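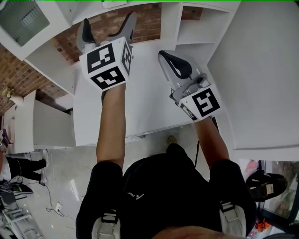 Have you ever pulled one paper napkin out of a box at a diner and noticed the next one is already poking out, waiting for you? I used to think there was a little spring pushing them up. There isn't! It's all in the folding, and I love it.

## The holding-hands trick

Each napkin is folded so that one half tucks inside the napkin behind it. When you pull the first one, it tugs its neighbor along for a second – then lets go. Folding people call this *interfolding*. I call it holding hands.

## Who does all that folding?

A machine, thank goodness. I got to visit the Prustwood paper mill in August, and I had to wear big orange earmuffs the whole time. The paper starts on a roll so heavy that it needs its own cart. It zips through rollers that press in the bumpy pattern, then a blade slices it, and then metal folders tuck each piece into the next one. The machine I watched folds 2,170 napkins every minute. I can fold 23, and mine come out crooked.

After that, a stack of 274 gets squeezed flat and wrapped in a paper band.

## Try it yourself

You need six sheets of scrap paper.

1. Fold every sheet in half and crease it well.
2. Open the first sheet like a book and lay half of the second one inside.
3. Close the first sheet. Open the free half of the second and lay half of the third inside.
4. Keep going, then slide the stack into an empty tissue box.

Now pull! If two come out together, your tucks are too deep – try again with a bit less overlap.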